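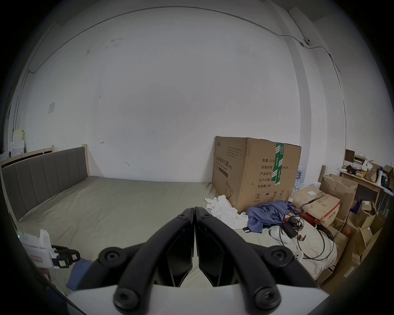
Der Verein hat also den Zuschauerschnitt der letzten Saison veröffentlicht: 2.000 pro Heimspiel. Zweitausend, glatt, ohne Nachkommastelle, über acht Spiele. Ich hab mir die Pressemitteilung gestern Abend dreimal durchgelesen und danach lange auf dem Bett gelegen und das graue Kabel angestarrt, das bei mir in einem großen Bogen oben an der Wand entlangläuft, und selbst das kam mir glaubwürdiger vor. Ich war bei jedem Heimspiel in Stolden außer dem gegen Dudell. Wenn da je 2.000 Leute im Stadion waren, dann haben die sich hinter der Würstchenbude versteckt. Die Gegengerade war im Oktober abgesperrt, und auf der Haupttribüne konnte jeder noch seine Tasche neben sich stellen. Kann mir irgendwer erklären, wie die zählen?
geschrieben von Fangzaun-Fritte, 12. Januar 2018

Verkaufte Karten plus Dauerkarten plus Freikarten. Machen alle so. Wer nicht kommt, wird trotzdem gezählt. Ist in der Liga völlig normal und kein Skandal.
geschrieben von blitz_und_sack

Dass es alle machen, macht die Zahl nicht richtiger. Bei uns an der Schule sind letztes Jahr stapelweise Freikarten verteilt worden, die lagen Wochen später noch im Lehrerzimmer. Wenn die alle mitzählen, wundert mich nichts mehr.
geschrieben von dritterversuch

Ich finde die Aufregung albern. Wir sind ein Zweitligist in einer Sportart, die in der Lokalzeitung hinter Kegeln kommt. Wenn die Geschäftsstelle für die Sponsoren ein bisschen aufrundet, tut das keinem weh. Und das Derby war voll, da könnt ihr sagen was ihr wollt. Ich hab 20 Minuten am Bier angestanden.
geschrieben von OldLineman

Am Bier stehst du an, weil sie nur einen Stand aufmachen. Das sagt über den Besuch gar nichts.

Und ob es keinem weh tut, da bin ich anderer Meinung. Lest mal den zweiten Absatz der Mitteilung. Da steht, dass man »aufgrund des gewachsenen Interesses« den Umzug in die Fivwood-Arena prüft und die Preise »behutsam anpasst«. Behutsam heißt: Einzelkarte künftig 16 Euro statt 10. Die Begründung dafür ist genau dieser Zuschauerschnitt. Die Zahl ist also nicht bloß Deko für die Sponsorenmappe, die soll was tragen.

Was mich am meisten stört, ist der Vergleich mit dem Vorjahr. Fürs Vorjahr gibt es nämlich gar keine Zahl, jedenfalls habe ich keine gefunden. Woher weiß man dann, dass das Interesse gewachsen ist?
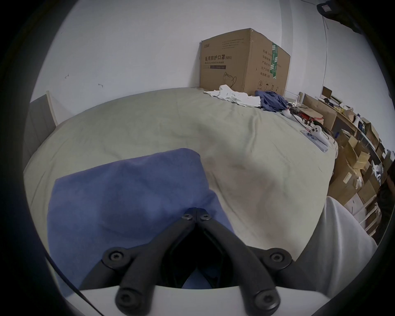

Ich habe deswegen an die Geschäftsstelle geschrieben, ganz freundlich, und gefragt, ob es Zahlen vom Einlass gibt. Die Karten werden ja am Tor gescannt, mit diesem System von Jaidee, das sie uns vor der Saison so stolz vorgestellt haben. Da müsste doch pro Spieltag eine Zahl rauskommen. Antwort bisher: automatische Eingangsbestätigung.
geschrieben von Fangzaun-Fritte

Gescannt? Bei mir wurde in der ganzen Saison kein einziges Mal gescannt. Der Ordner hat draufgeguckt und genickt.
geschrieben von dritterversuch

Bei mir schon, Eingang Nord. Zumindest bis zur Halbzeit, danach kommt man eh so rein. Wer nach der Pause auftaucht, ist in keiner Statistik, also kann die Zahl theoretisch auch zu niedrig sein. Nur mal so als Gegengewicht zu dem ganzen Genörgel.
geschrieben von blitz_und_sack

Zu niedrig, der war gut.
geschrieben von Puntgott

Zur Fivwood-Arena: Hat sich da schon mal jemand die Laufbahn angeschaut? Man sitzt so weit weg vom Feld, dass man den Ball nur noch vermutet. Mit 2.000 Leuten (den echten oder den anderen) sieht das Ding leer aus, im Fernsehen wie vor Ort. Dudell hat vor ein paar Jahren denselben Schritt gemacht, größeres Stadion, höhere Preise, und spielt heute wieder auf dem alten Platz. Die Miete lief meines Wissens noch weiter. Quelle habe ich keine, das hat mir bei denen im Fanblock jemand erzählt, also bitte mit Vorsicht.
geschrieben von Seitenlinie

Genau das meine ich, »hat mir jemand erzählt«. Der Verein bekommt hier wegen einer runden Zahl Feuer und dann wird mit Hörensagen argumentiert. Dudell hatte damals einen ganz anderen Kader und ist sportlich abgestürzt, deshalb kamen die Leute nicht mehr. Mit dem Stadion hatte das wenig zu tun. Wir haben dagegen eine junge Mannschaft, die meisten haben verlängert, und die Jugend hat so viel Zulauf wie lange nicht. Ich zahl die 16 Euro.
geschrieben von OldLineman

Du hast seit Jahren den Parkplatz hinter der Endzone und eine Dauerkarte vom Sponsor, wenn ich mich recht erinnere. Da zahlt es sich leicht.
geschrieben von Puntgott

Die Dauerkarte bezahl ich selbst. Der Parkplatz stimmt.
geschrieben von OldLineman

Bleibt bitte beim Thema, Privates per PN.
geschrieben von Moderation

Mir geht es nicht darum, den Verein schlechtzureden. Wenn sie sagen würden, wir brauchen mehr Geld, die Fahrten sind teurer geworden und die neuen Helme auch, dann würde ich grummeln und zahlen. Aber mir einen Boom zu verkaufen, den ich von meinem Platz aus nicht gesehen habe, und dafür den Aufschlag zu nehmen, das ist mir zu dünn. Ich schreibe denen Anfang nächsten Monats noch mal und frage dann auch, ob die Mannschaftsbetreuer und das Catering mitgezählt werden.
geschrieben von Fangzaun-Fritte

Werden sie. Hab früher selbst am Grill gestanden und musste jedes Mal eine Nullkarte ziehen. Ob das mit dem neuen System noch so ist, weiß ich nicht.
geschrieben von Seitenlinie

Na also. Und die Cheerleader?
geschrieben von Puntgott

Frag auf der Mitgliederversammlung. Da sitzen dann wieder dieselben paar Hanseln, und die, die hier am lautesten sind, fehlen.
geschrieben von blitz_und_sack

Ich bin da. Antrag auf Offenlegung der Einlasszahlen ist halb fertig, ich stelle den Text hier rein, sobald er steht. Wer mitunterschreiben will, bitte kurz melden.
geschrieben von Fangzaun-Fritte

Bin dabei, aber nur wenn das Wort Skandal nicht drin vorkommt.
geschrieben von dritterversuch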